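走访Trotia夹爪测试间：一天的笔记
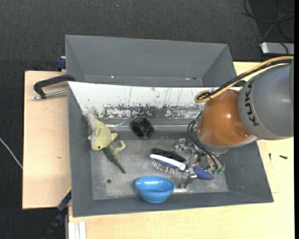 分拣工位，KUKA机械臂与金属夹爪，前箱里是毛绒玩具、发刷和蓝色的碗。

我学中文的时间不算短，但是写技术方面的东西还是第一次，如果有用词不准确的地方，请读者原谅，也欢迎在下面留言告诉我。

这次走访是在2023年7月18日，地点是Trotia公司在Stestinitz的测试间。我们公司做仓库里的退货处理，退回来的东西什么都有，软的、硬的、带毛的、滑的。去年我们试过一种吸盘方案，对纸盒很好，对别的东西就很勉强。所以今年部门决定先去看看别人怎样比较夹爪，然后再谈买不买。同去的是我的同事Nizar Kassab，他负责控制器和通信，我负责机械部分和写报告。

接待我们的是Najwa Sfeir，她是测试间的负责人。她没有放幻灯片，直接带我们到工位旁边，这一点我很感谢。

工位的布置

工位比我想象的简单。一张浅色木头的桌面，上面一前一后放两只灰色的箱子，用夹钳夹住。机械臂从一侧伸到前面的箱子上方，从里面取东西，放到后面的箱子里。一轮做完以后，再反过来做。Najwa说这样安排以后人很少需要动手，晚上也可以继续跑。

箱子里的东西是他们故意混合的：一个爬行动物样子的毛绒玩具，一把白蓝两色的发刷，旁边还有一个黑色的刷头，一个侧面有棱纹的黑色圆环，一只亮蓝色的碗。我问为什么不用标准的测试物体，她回答，标准物体他们也用，但是那一套东西算法已经太熟悉了，看不出夹爪之间的差别。日用品的形状比较“不讲道理”，这是她的原话，我觉得这个说法很好，就记在本子上了。

箱子里面的磨损也引起我的注意。里侧那块倾斜的白色板，下半部有一条横的深色带，表面已经刮花和脱落，上面还有竖着的细划痕。我们自己的料箱用了两年也没有这么旧。我在笔记里写了一句：以后做试验，内衬要当作消耗品来计算，预算里要单独写一行。

关于夹爪

当天比较的是两种夹爪。第一种是Trornimo，金属的指尖，连杆的结构，银色的支架和关节都露在外面，维修的时候容易看清楚。第二种是Zoubi，手指是软的，靠气压弯曲。两种夹爪装在同一台机械臂上轮流使用，程序里的抓取点由同一个相机给出，这样比较才公平。

我们先看Trornimo。它对发刷的表现很稳定，手指从上面下去，横着夹住刷子的中间部分，提起来的时候刷子几乎不转。对圆环要看姿态：如果圆环斜着，开口朝向一边，一根手指可以伸进去，抓得很牢；如果开口完全朝上，而且圆环贴着箱子的后壁，手指和箱壁之间的空间就不够，机械臂会停下来重新计算路径。这样的情况我看见了好几次。

毛绒玩具对金属手指来说不难，夹住身体就可以了，问题是放下的时候。绒毛有时候挂在指尖的边上，手指张开了，玩具还跟着走一小段。Najwa说他们打算把指尖的边磨圆一点，还没有定下来磨多少。

最麻烦的是碗。碗如果斜靠在箱子的前壁上，碗口朝里，夹爪可以夹住碗边。但是夹的力量稍微大一点，碗就翻过去，口朝下扣在箱底。扣下去以后，光滑的外面很难夹，平行的两根手指一合拢就滑开。

Zoubi的结果差不多是反过来的。扣着的碗它能包住，提得很慢，但是提得起来。毛绒玩具也没有挂住的问题。可是遇到细长的东西，例如那个黑色的刷头，软手指合拢以后中间有缝，刷头会从缝里转出去。还有一个缺点，软手指比较宽，两件东西靠得很近的时候，它常常一次碰到两件。发刷和刷头并排躺着的时候就是这样，它想抓一件，结果把另一件推到角落里去了。

数据方面，他们给我们看了Trornimo的记录，到我们去的那一周为止，总共抓取了861次。Zoubi的次数少得多，大约100次，所以Najwa一再请我们不要把两边的成功率放在一起看。我尊重她的意见，在这里不写百分比。

管线和接头

这一部分看起来是小事，但是我个人认为比夹爪的参数还重要。机械臂上面有一根很粗的黄色软管，在上方弯过去又绕回来，旁边绑着一根黑色的电缆。末端另外有几根细的黑色管子，弯着绕到夹爪那边，接在青绿色的小接头上。

我问，管子这样留在外面，伸进箱子的时候会不会碰到箱壁？Najwa承认会的。她说以前有一次管子被箱子的边压住，接头漏气，他们花了半个上午才找到原因，因为声音很小，被旁边的风扇盖住了。现在他们在程序里限制了最后一个轴的转动范围，代价是有一些抓取姿态不能用了。Nizar对这个限制不太满意，他觉得应该先改管子的走法，再来限制轴。两个人讨论了很长时间，有一部分我没有听懂，他们说得太快了。

换夹爪也和管线有关系。从Trornimo换到Zoubi，机械的部分很快，松开、拿下、装上、拧紧。但是气管要重新接，接完以后还要重新做一次相机和手的标定。如果我们的仓库要在一个班次里面换几次夹爪，这个时间是不能接受的。快换盘他们也有，不过当天没有装，所以我没有办法评价。

相机和控制器

相机的情况我只简单写几句。深色的刷头和黑色的圆环，深度数据常常有空洞，算法只好猜。碗的内壁会反光，在点云里面变成一个不存在的小包。他们试过把灯换一个方向，有改善，但是箱子后面靠近底部的那条反光的地方又变得更亮。Najwa的意见是，灯光要和料箱一起设计，后来再补是很累的。

控制器这边，Nizar最关心的是抓空以后系统怎么知道。Trornimo用手指的位置来判断，完全合拢就算抓空。这个方法对发刷的柄没有问题，对很薄的东西就会出错。Zoubi看的是气压，曲线的差别很小，他们还在调整阈值。Nizar要了一份通信的接口说明，Najwa答应整理以后发给我们。

我的一些看法

如果现在一定要选，我会先选Trornimo这样的金属夹爪，我们的退货里面硬的东西多，而且它的零件我们自己的车间可以修。碗、杯子这一类的东西，可以先分出来用人工处理。Nizar不同意，他想两种都租一段时间，用我们自己的货来试。部门经理还没有回答。

另外有三件事情我们回去要做：量一下自己料箱的内壁角度，看手指靠近边上的时候还有多少空间；从退货区拿一箱真实的东西，寄给Trotia请他们跑一轮；问清楚指尖单独买的价格和交货时间。

给以后也想去参观的同行一点建议：请带自己的样品去。我们只带了两件，一双儿童拖鞋和一个塑料衣架，放在手提袋里，到下午快结束的时候才想起来拿出来。拖鞋两种夹爪都抓起来了。衣架只来得及用Trornimo试一次，它夹住了挂钩的部分，提到一半的时候衣架转了半圈，最后还是放进了后面的箱子。Zoubi那边要等下一次再试，Najwa把衣架留下了。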